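Notebook, May, borrowing base model for Ellholm

Started just after nine with a big mug of tea and the redetermination workbook, the one that came over from Michiels with all the macros stripped out. Good thing too, I'd rather rebuild the price deck lookup myself than trust a button somebody recorded years ago. Anyway, the job for today was to get the Ellholm facility to recalculate from raw reserves through to the available amount without me touching anything by hand in the middle. Not there yet! But much closer than last week.

Where things stand, for whoever picks this up after me. The reserves tab now feeds the cash flow tab properly. Before, the two marginal wells were being pulled in at the gross figure and then the working interest was applied again further down on the net line, so they were counted once too high and then once too low (and the two errors nearly cancelled, which is how it survived so long). I've put the interest in one place only, column F, and coloured it yellow. Please don't move it.

The discount rate is still an input, as the bank's engineers want to see the answer at more than one rate. I've left the old switch in but renamed it, because "Case B (new) (use this)" was making me cross every time I opened the sheet.

First full run at 11.40. It fell over on row 648 with a divide by zero -- the decline curve for the last well goes to nothing before the end of the loan life and then the unit operating cost has no barrels to sit on. I've made it test for production first and drop the well out once it stops paying its own way. That's what the agreement wants in any case: the economic cut-off is in the definitions, tucked in after "Approved Hedge Counterparty" where you'd never think to look.

Second run went all the way through. Lovely. The answer is about 15 per cent lower than the one in the old workbook, and I spent most of lunch (cheese roll, at desk, crumbs in keyboard) working out why. Nearly all of it is the hedges. The old version used the floor price on every barrel, when only part of the production is covered and the rest should be on the bank deck. Once I split it out by quarter the gap closed to something I can explain to Binavden without going pink. The rest is abandonment costs landing a bit earlier than before, following on from the cut-off change.

Things I'm still not sure about:

Whether the reserve tail date should be tested before or after the new wells are let in. The facility letter reads one way and the term sheet reads the other. I've built it so you can flip it with a 1 or a 2 in cell C27 on the front tab, and I'll ask Vornetti which they've been using on their side.

Whether the accordion counts towards the commitment fee before it's drawn. I think no. My notes from the call say "no??" with two question marks, so not much help there, thank you past me.

Tax. The loss pool is typed in as a plain number with no source. It might be perfectly fine, but I can't find it in anything we were sent.
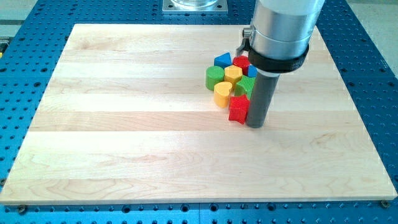
Kanokwan Mahawong

Back on it at three. Tried the downside deck and the cover ratio dips under the covenant for a couple of quarters near the end, then comes back up. I don't love that shape. A repayment schedule that followed production a bit more closely would sort it, and the borrower might even like it better, as it leaves more cash in the early years when they want to be drilling. Have sketched one on the scrap tab -- very rough, don't quote it to anyone.

Also did some tidying while the sensitivities were running. The front tab now shows opening balance, maximum available and headroom in that order, all in the same units (it was thousands in one box and millions in the next, how did we live like that). Checks are down the right-hand side and go red if the sources and uses don't match. They're all green at the moment except the interest one, and that's rounding, I'm nearly certain. I'll chase it properly before it goes out.

Saved as v15 in the shared folder. The v14 file has the double interest bug so please don't send that one anywhere.

Tomorrow: ring Vornetti first thing, find the source for the loss pool, run the late first oil case, and write the cover note for Binavden with the hedge bit right at the top.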